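Table, bin and blocks: my walk-round, with comments

Right, it was my turn for the block table again, so I printed off form 1505, found a pen that worked on the second try and got going. I've typed my notes up the way I scribbled them. The form gives you one line per item and I have never managed to say anything in one line, as Piroska Bíró will tell you (she reads these, poor woman).

OK means I'm happy. Watch means look again next time. Do means somebody has a job, and it's usually me. 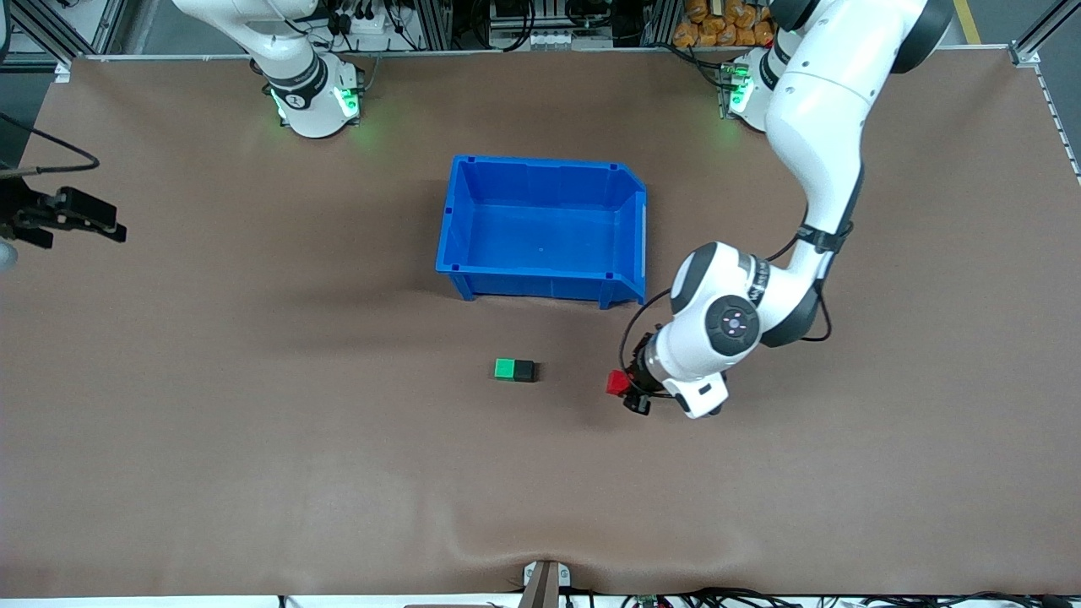 Saseo, Oct 1, 2019

I started at the middle of the table and worked outwards, then did the loose pieces last. Forty minutes with a tea in it, though the tea stayed on the windowsill where it belongs.

1. The table covering

1.1 Lies flat, bar a slight wrinkle at one edge - OK
I ran my palm over the whole lot, corners included. Last September there was a bubble near one corner that drove me up the wall, and I couldn't find it this time, so whoever re-laid that bit, lovely job!

1.2 Clean, no grit or sticky patches - OK
One crumb of something by the back edge. I wiped it off and had a second go with a dry cloth.

1.3 No nicks or tears - Watch
There's a tiny scuff I could feel with a fingernail but couldn't really see. I wouldn't replace the covering for that. If it catches on a sleeve, I'll change my mind.

1.4 Light good enough to work by - OK
You do get soft shadows beside things, but you can tell the colours apart without squinting and that's all I ask.

2. The blue bin

2.1 Right bin, right place - OK
It's the bright blue plastic one with the low lip at the front. It wants to sit with that lip clear, so please don't shove anything up against it. The lip is the whole point of that shape of bin!

2.2 Cracks in rim or corners - OK
I went all the way round with my thumb, over the ribs and in the little notches, and gave each side a gentle squeeze. No creaking. The old Gagnon one used to creak for weeks before it finally split, so I do listen for it.

2.3 Inside clean - OK
Tipped it up and tapped it. A bit of dust came out and nothing worse. The small square recesses on the outside collect fluff as well, and they need a cotton bud because a cloth just skates over them.

2.4 Stands steady - OK
Pushed each corner down in turn. No rocking.

2.5 Label - Do
The form wants a label on every bin and I'm down to my last sheet. I've asked Drorent for another pack. Until it comes I'd say everyone knows what the blue bin is.
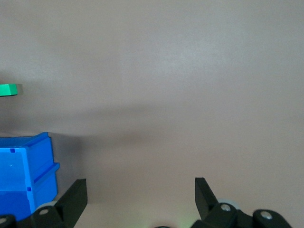
3. Blocks

3.1 Edges and corners - OK
Red first. Nice crisp edges and no splinters or burrs that I could feel. I did the green and the black after it, same result.

3.2 Joined pieces hold together - Watch
The green and black pair are joined as one piece, and I gave them a twist and a pull. They held, but I'd like a second opinion from someone with stronger hands. Amirhossein Shahbazi has offered, so that's him volunteered for next time.

3.3 Surfaces clean - OK
Warm water, a drop of washing-up liquid, then a proper dry with the tea towel from the Sirik box. Please don't put them out damp. Damp blocks slide about, and a block that slips while it's being held is a block you'll be fishing out from under the table,
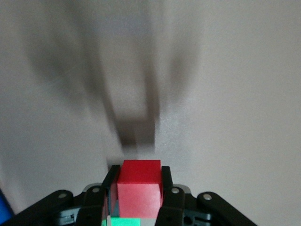

and I've done enough of that on my hands and knees to have strong feelings about it. So dry them, then dry them again.

3.4 No blocks on the floor - OK
Checked with the torch, under the table and along the skirting board.

4. Jobs to carry over

- Labels for the bin, when they arrive (me)
- Twist test on the green and black piece (Amirhossein)
- Look at the scuff from 1.3 again (me)
- More cotton buds, the cheap ones are fine (whoever's at the shop)

Checked and signed, copy in the folder. Piroska, the pen that works is in the folder too, please leave it there.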